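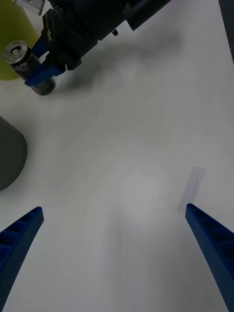 The Desk That Pays for Itself

Tronia wants $700 for a standing desk, and says you'll feel the change in 2 weeks. I've used one since early January. My back feels the same, and my feet feel worse.

Jarner sells a plainer one for $151. It goes up, it goes down – slowly – and it wobbles about as much as the Tronia does at full height. The brochures talk a lot about energy and focus. They say very little about the wobble, or about who will pay to ship a desk back.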